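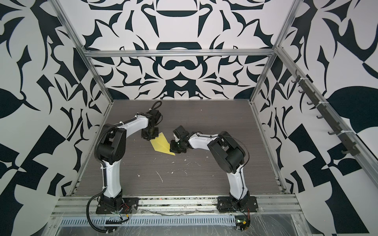

How Does Oil Get Across a Whole Country?

Have you ever waited in the car while a grown-up filled the gas tank? That gas had a long trip before it got to you! Part of the trip was probably underground, inside a pipe. Let's follow it.

What is a pipeline?

A pipeline is a very long tube made of many shorter pieces joined end to end. The pieces are steel, and workers called welders melt the edges together so tightly that nothing can leak through the seam. Then the pipe gets a tough coating to keep rust away, and it is lowered into a long ditch and covered with soil.

Some pipelines carry oil. Others carry natural gas, which people use for cooking and heating. The Cullora Pipeline, which we'll use in this story, carries oil and is 1335 miles long. If you drove beside it all day, you would still have to stop and sleep somewhere!

What makes the oil move?

Oil is thick and lazy stuff. It won't run uphill by itself, so it needs a push. Every so often along the line there is a pump station, a fenced yard with big, loud pumps. Each one shoves the oil along to the next. Oil in the Cullora line moves at walking speed, so if you strolled along above it you could keep up (as long as you never stopped for lunch). 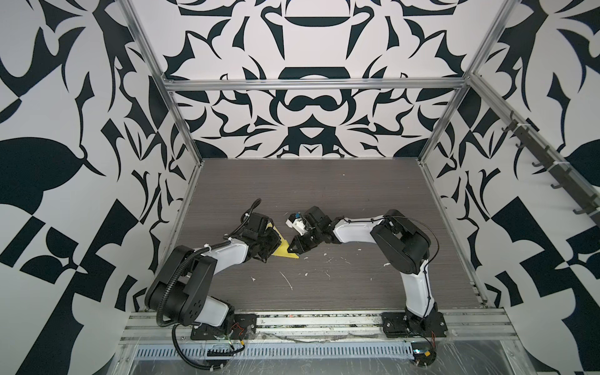
Two robot arms at work, one holding a flat yellow piece.

What's a pig doing in there?

This is the best part. Pipes get gunky inside, so workers send a tool called a pig through them. It isn't an animal! It fits snugly in the pipe, and the moving oil pushes it along while it scrapes the walls. People say the first ones squealed as they went by. "Smart pigs" carry sensors that look for dents and thin spots, and they can go for miles and miles in the dark.

Whose land is it?

A pipeline that long has to cross a lot of farms, ranches and creeks. The company has to ask each landowner for permission, and it pays them for it. The permission is called an easement. The farmer still owns the field and can usually plant corn right over the pipe, but can't build a barn on top of it.

Around 200 families live along the part of the line near the town of Usano. Some were glad about the money and the jobs. Some worried about their wells, because a leak could get into the water under the ground. Both groups went to the same meetings, and some of those meetings went on past bedtime!

Who gets to decide?

Lots of people have a say. The state looks at the map and listens to anyone who wants to speak. Sometimes the country's government has to agree too. At Orbán Creek, people asked for the pipe to be moved 2 miles west, away from the sandy soil, and it was moved.

Words to know

Easement: permission to use a strip of someone else's land.
Pump station: a place where pumps push the oil along.
Aquifer: water stored underground in sand, gravel or rock.
Route: the path something follows.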